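About Korletey

Hi, I'm Philomena! I run Korletey, which is a very small sewing and mending school above a bakery, and if you've found this page you're probably either thinking about a class or you want to know who on earth has your coat. Either way, hello.

I should say first that I didn't plan to have a school. I worked in the alterations room at a bridal shop called Flolletti for a long stretch of my twenties, and I was good at it, and I was also completely worn out by it. Wedding dresses are gorgeous but everyone who comes through the door is nervous, and after a while you get nervous too. The part I loved was the stuff people brought in on the side. A bridesmaid would pull a pair of jeans out of her bag and whisper "could you maybe look at these?" as if she was asking for something illegal. I'd do them on my lunch break. Then her sister would bring some. You see how this goes.

What got me thinking about teaching was one customer who asked if she could watch. She pulled up a stool and I put a patch on the inside knee of her gardening pants, talking the whole time because I can't do anything quietly, and at the end she said she was going to go home and do the other knee herself. And she did! It was lumpy and the thread was the wrong blue and she was so proud of it. I thought about that knee for weeks.

So I left Flolletti one January with two sewing machines, a box of thread and a folding table from my aunt, and I rented the room we're still in. It has tall windows and a terrible radiator. The smell of bread comes up through the floor starting very early in the morning, so if you book a morning class please eat something first, or bring money for a roll.

The name, since people ask: Korletey was my grandmother's family name. She sewed for half her street and kept every button she ever came across. I have her button tins on the shelf by the door and yes, you can use them, that's what they're for. (Please don't sort them by color. Someone did that once, very kindly, and I couldn't find a thing.)

Kofi Frimpong joined me in the second year. He came as a student to learn how to shorten his own sleeves, stayed for every class on the list, and then started fixing my machines whenever they made a noise he didn't like. Now he teaches the machine classes and half of the knitwear ones and he's a much more patient person than I am. If you're scared of your machine, book with Kofi. If you want to hand sew and hear a lot about my opinions on pockets, book with me.

What we do, mostly, is ordinary clothes. We don't teach couture, and we're not going to ask you to draft a ballgown. People come in with the sweatshirt they can't throw out, the duvet cover with the busted snaps, the work pants that always go in the same spot. I want you to learn on something you care about, because you'll try harder and you'll remember it. We do keep a basket of practice fabric for the very first hour, when everyone's hands are still figuring out which way a needle wants to go. After that it's your own stuff.

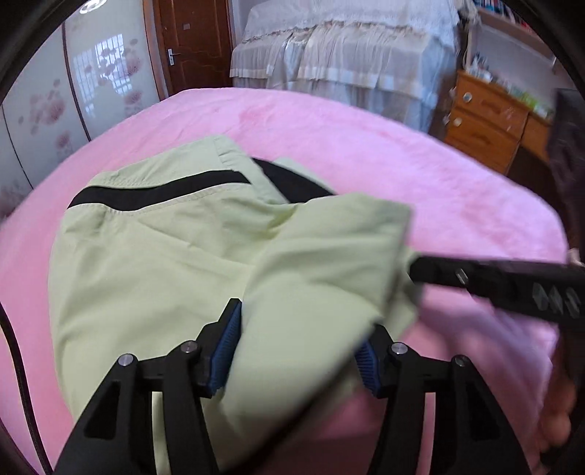

Stretchy things get their own class, by the way, and it's the one I'd send almost anybody to first. Most of what people wear day to day has some stretch in it, and hardly anyone has been taught what to do with it, so they sew it up like a cotton shirt and the stitches pop the first time they raise their arms. Kofi does a whole evening on this. You'll learn which needle to buy (it's a ballpoint one, and it costs very little), how to stop a hem from going wavy, and how to unpick a seam without making a hole next to the hole you came in with. I sat in on it last year thinking I knew all of it already and I came out with a page of notes. He hasn't let me forget that.

The beginner course is four evenings, and I keep the groups small enough that I can get around the table. You don't need to bring a machine. You don't need to have sewn before, and if you have sewn before and hated it, you're very welcome, that's some of my favorite people. We've had plenty of folks whose only memory of sewing is a home ec teacher who made them rip out the same apron three times. I'm not going to make you rip out anything three times. Twice, possibly.

We also take in mending, if you'd like it done and don't want to learn. There's a drop-off rail at the top of the stairs. Put a tag on your thing, write down what's wrong with it, and be blunt! "Ripped crotch" is a perfectly good tag. I've had people write half a poem to avoid saying it and then I have to turn the pants inside out looking for clues. We'll call you with a price before we start, and if it isn't worth mending we'll tell you that too, though I'll admit I'm slow to say so. Please wash things before you drop them off. I say this with love.

A few things we don't do: leather, anything with a heated lining, and wedding dresses. I do get asked about wedding dresses. I've done my time! There's a list of people I trust pinned up by the door and I'm happy to read it to you over the phone.

Twice a year we hold a swap, where you bring clothes you're done with and go home with someone else's. It started out as a rack in the hallway, and at the last one we had 600 pieces come through, and the line went down the stairs and past the bakery counter, where I'm told it was a very good day for cinnamon buns. The machines stay out all afternoon so you can take something up or in on the spot. Whatever is left at the end goes to the Cleruvari shelter shop down the road, and anything too far gone gets cut up for our practice basket.

Oh, and the quilt. If you've been up here you've seen the quilt. It's made of one square from every student who has wanted to leave one, and we're now at roughly 1000 squares, so it's less of a quilt and more of a wall. Some of the squares are beautiful. One is a pocket with a bus ticket still in it. It's too heavy to wash and I try not to think about that.

What I'd like to do next is get a second room. The space behind ours has been empty since the picture framer, Drusell, moved out, and it would mean we could leave a cutting table up all the time instead of folding it away so people can get to the sink. I've measured it more often than I'd like to admit. If it comes off, we'll run a kids' class after school, which parents have been asking me for ever since we opened, and Kofi will finally get a bench for his machines where I'm not allowed to put my coffee.

Getting to us is easy enough. Go in at the green door to the left of the bakery, up the stairs, and keep going when you think you've gone too far. There isn't an elevator, I'm sorry to say, but if the stairs are a problem, call and one of us will come down for your mending, and for classes we can sometimes use the bakery's back table once they've closed for the day. We've done it a few times and it was lovely. Slightly floury.

If you've got a question, the best time to catch me on the phone is before ten, when I'm threading machines and glad of the company. Later on I'm usually teaching and Kofi will pick up, and he'll give you a shorter answer than I would. Come by and say hi, bring the thing with the hole in it, and have a look through the buttons while you're here.

Philomena

Last updated: January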